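The Witness List

Beatriz Carrilho had 109 names and two days before the tribunal in Moreira closed its register. She typed them in the order the women had come to the clinic, the way they had asked her to.

Teun Dewulf, the court clerk, called at noon.

"The ministry wants ages left out," he said.

"Then the ministry can write to me."

He was quiet for a moment. The colonel's lawyers had already had two lists thrown out over missing ages — both of them from Rulledis.
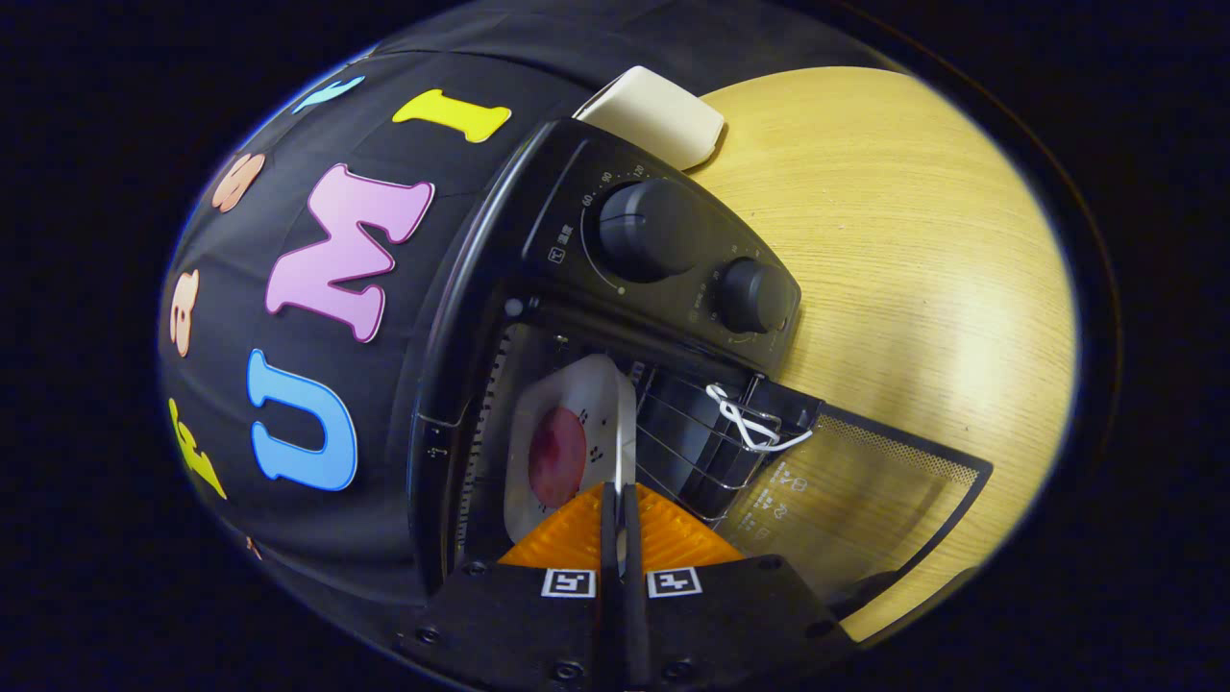

"Send it with the ages," he said. "I'll stamp it before they ask again."

She finished after dark. The last name was Clementina Barreto, who had walked in from the river villages in September and had not wanted a chair. Beatriz checked the spelling against the card, saved the file and called Teun back. He picked up on the first ring.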